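Plandgate repair center opens free course on workstation rebuilding

The Plandgate repair center has started a free evening course where residents learn to take apart and rebuild used workstation computers. The first group has 17 places, and all of them were filled before the end of January.

The machines come from Ledesma, an office services firm which replaced its older computers last year and gave 543 of them to the town. Many have a missing processor or not enough memory, but the center says that most can still be used for several years after some work.

The course takes 15 evenings. Participants begin with opening the case and removing the dust, and after that they go on to memory, expansion cards and power supplies. The processor is left for the second half, as the contact pins in the socket are very thin and a bent one can make the whole board useless. Each participant must practice on a damaged board before touching a good one.
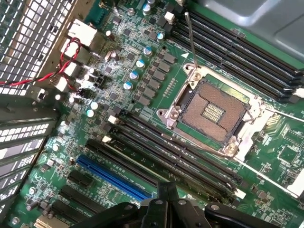 An open processor socket on a green motherboard, between two banks of memory slots.

The center has also prepared a short printed guide, which explains how to open the load plate, how to hold a processor by its sides and in which order the memory slots should be filled. The guide can be taken home - it is available in English and Spanish.

Rebuilt computers will go to the two public libraries and to families who asked for one through the Bosier neighborhood office. Parts that cannot be used again are collected by the recycling company Zelurer, which does not charge the town for transport.

The town council has paid $3,096 for tools, thermal paste and antistatic mats. A second group is planned for the spring, and lessons will again start at 6:30 p.m. Registration is at the front desk of the center, and no earlier experience with computers is needed.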